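About Kurnora

Kurnora teaches small-kitchen cooking to people who own one wok and a lot of takeout menus. Shuzhen Xia started it with 3 students and one burner.

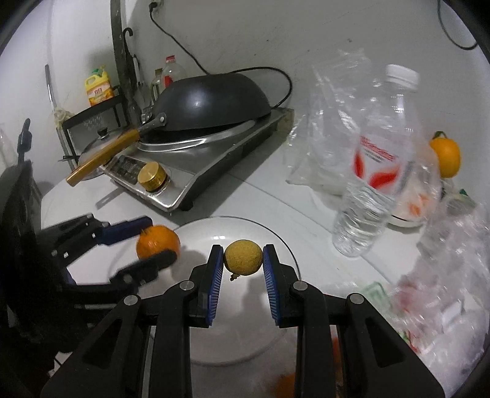 We now run six classes a month and still own very few chairs. Saadet Gündoğdu handles bookings, and complaints about the chairs.
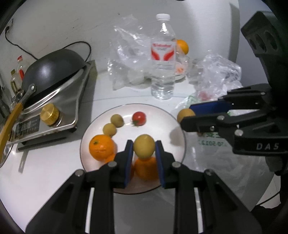
Lessons last 60 minutes, plus cleanup, which we don't advertise. Fruit is served on one white plate, oranges and the odd cherry tomato together. Garnish costs extra.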